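Foro > Series y televisión > Series en emisión
Tema: Nister, temporada 3: reducción de episodios y salida del personaje de Rosenthal

sextante_b
Publicado: 7/15/21
Abro tema porque en el general se está mezclando todo. La productora, Stultow, ha confirmado que la tercera temporada de Nister tendrá 10 episodios y que el personaje de la doctora Rosenthal no figura en el reparto fijo. Aparecerá en 2 de ellos como invitada. El rodaje empieza en agosto.
Lo que no aclara la nota es si la trama del observatorio se cierra o pasa a otro personaje. En el último episodio emitido Rosenthal se queda con los cuadernos, así que alguna escena de traspaso tiene que haber.

pletina77
Respuesta a sextante_b
La nota dice "reparto recurrente", no "invitada". En los créditos de esta serie son dos categorías distintas. Los invitados van en el rótulo final y los recurrentes en la cabecera del episodio en que salen. Convendría corregirlo en el primer mensaje.

sextante_b
Corregido queda aquí, el primer mensaje ya no me deja editarlo. Recurrente, entonces. El número de episodios es el mismo.

CuartaPared
No veo el problema de guion. La trama del observatorio lleva parada desde la mitad de la segunda temporada. Rosenthal tenía una función expositiva: leía los datos en voz alta para que el espectador los entendiera. Esa función la puede hacer cualquiera del equipo.

marea_baja
Respuesta a CuartaPared
En desacuerdo. En la primera temporada Rosenthal es el único personaje que toma decisiones con consecuencias. Falsifica la medición, retrasa el informe y provoca el cierre de la estación. Que los guionistas la redujeran después a leer pantallas es un fallo de la segunda temporada y no justifica quitarla.

CuartaPared
La falsificación se resuelve en dos escenas y no se vuelve a mencionar. Si tenía consecuencias, no las rodaron.

marea_baja
Se menciona en el episodio de la tormenta, en la conversación del hangar. Es una línea, pero está.

pletina77
Confirmo lo del hangar. En la versión doblada se pierde: "los números que entregaste" pasa a ser "lo que entregaste". Con la pista original y subtítulos se entiende.

tornavoz
Aporto el dato de duración. La segunda temporada suma 997 minutos sin contar los resúmenes iniciales. Si Edadus mantiene el formato habitual en la plataforma, la tercera quedará muy por debajo. No hay margen para mantener cuatro tramas en paralelo y la del observatorio era la más cara de rodar, con exteriores nocturnos en casi todos los episodios.

sextante_b
Respuesta a tornavoz
¿De dónde sale que era la más cara? Stultow no publica el desglose por decorados.

tornavoz
No hay desglose. Es una deducción por las localizaciones. Retiro "la más cara" y lo dejo en "cara".

ovillo_gris
Una cuestión previa: el episodio final de la segunda dura 93 minutos en Edadus y en la emisión lineal era más corto. En la versión larga hay una escena en la que Rosenthal firma el traslado. Quien haya visto solo la corta no tiene esa información, y eso explica parte de la discusión de arriba.

marea_baja
Yo vi la corta. La firma cambia bastante las cosas. ¿Está antes o después de lo de los cuadernos?

ovillo_gris
Después. Guarda los cuadernos, sale al pasillo y firma. No se lee el destino del traslado.

CuartaPared
Entonces la salida estaba escrita antes de negociar la tercera y el anuncio solo la formaliza. Mantengo lo que dije de la función expositiva.

pletina77
No necesariamente. Una escena así también se rueda como salida de emergencia, por si la renovación no llega a tiempo. Que la dejaran fuera del montaje corto apunta a que no la consideraban definitiva.

sextante_b
Dejo el tema abierto hasta que se publique el reparto completo. Por orden: lo que se sepa de guion, aquí; lo de doblaje y pistas de audio, en el hilo técnico de Nister, que allí ya está listado qué episodios tienen cambios. Cuando salga la ficha de Edadus la copio entera - con las categorías de crédito tal como vengan, para no repetir el error del primer mensaje.

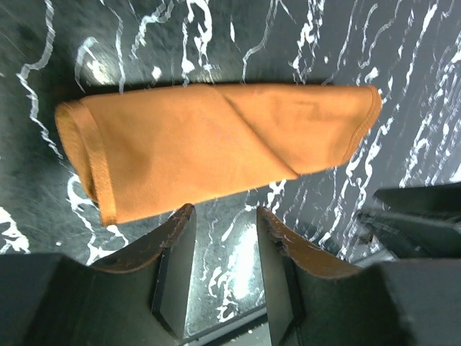
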